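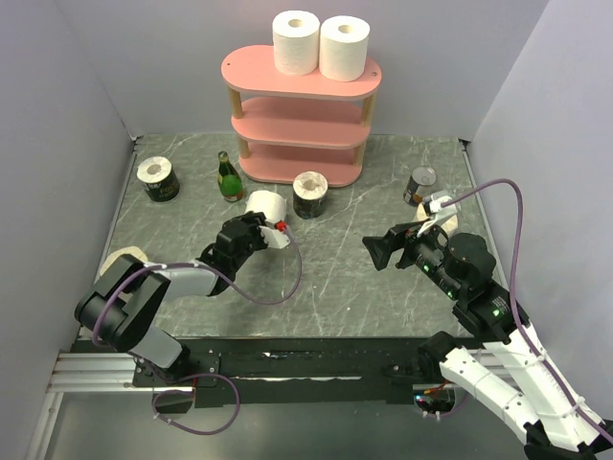

Figure 7.1. Two arms at a tabletop with a pink three-tier shelf. The left gripper holds a toilet paper roll just off the surface.

Chapter 7
Showing the Robot What You Mean

If you have ever tried to teach a child to tie a shoe by talking, you already know the trouble this chapter begins with. You start out confidently enough (cross the one over the other, tuck it under, pull), and before long you are down on the floor with your own hands on the laces, saying "like this, look, like this." Most of what our hands know has never been put into words, and a good deal of it resists being put there at all.

For the first six chapters we have been talking our way through the shoelace. We wrote down where the arm should go, how fast, and when the fingers should close, and for a fixed part in a fixed tray that served us very well. Now think about putting away toilet paper. A roll is light and soft, it has a hole down the middle, and it can be standing up or lying on its side. It may go on a shelf next to another roll, close enough to save room and far enough away that the gripper can let go without knocking its neighbor over. You could write rules for all of this, and one of your authors once did. The rules ran to seven pages and the rolls still fell down.

So we will do the other thing, and show the robot. There are two broad ways to go about it, and you will meet both of them many times before the book is done.

7.1 By hand and from a distance

In hand guiding, you take hold of the arm itself and move it through the job while its joints are set to give way under your push. The robot records its own joint angles as you go. It is a lovely way to begin, and students tend to be charmed by it! You feel the weight of the arm, you feel where an elbow runs out of travel, and you learn quickly why some reaches are a bad idea. The drawbacks show up just as quickly. Your body is in the way of the cameras, and if the job calls for two arms you will find yourself one pair of hands short.

In remote control, which you will also see called teleoperation, you stay clear of the workspace and move something else: a joystick, a tracked handle, or a smaller arm built with the same joints as the big one. The robot follows. The cameras see only the robot and its objects, just as they will later when the robot works alone, and one person can run two arms at once with a little practice. What you give up is touch. Unless the controls push back on your hand, you have to judge a grip by eye, and it takes most people a while to stop squeezing.

Mélanie McKinnon, whose course at Estano gave us many of the exercises in this part, has her students try hand guiding first and remote control second, always on the same task. We have kept her order. The practice files for this chapter, which she named Tamer, hold 1675 demonstrations of shelf and tabletop work, and you will need the first 1000 for the project at the end. The remainder are kept back for testing, so please leave them alone until Section 7.6, however tempting they look in November with the deadline coming up.

7.2 Where the person looks

A demonstration is a record of motion together with whatever the robot could sense during that motion. An overhead or side camera gives the layout: which items are out, where the shelf stands, where each arm is. A wrist camera gives the last few inches, the fingertips and whatever lies just beyond them, and it loses sight of nearly everything else. Struan Dalgleish likes to compare this to threading a needle in a large kitchen. You want to know where the table is, and then for a moment you want to know nothing except the needle.

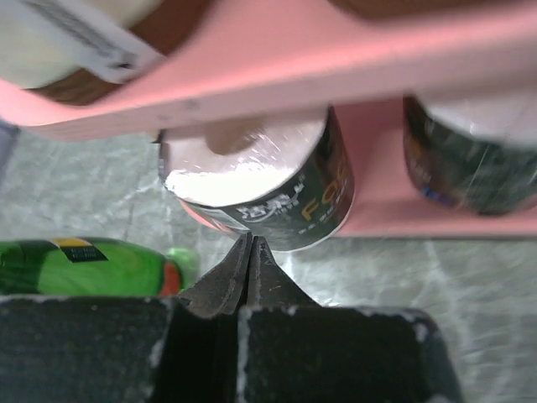
Should a demonstration be thrown out if the operator makes a mistake and then fixes it?

Keep it, as a rule, if the fix is clean and the task gets finished. A robot trained only on perfect runs has never seen how to get back on track after a small slip, and it will certainly make small slips of its own. Mark the run in your notes so that you can train with and without it and compare the results, as Exercise 2 asks you to do.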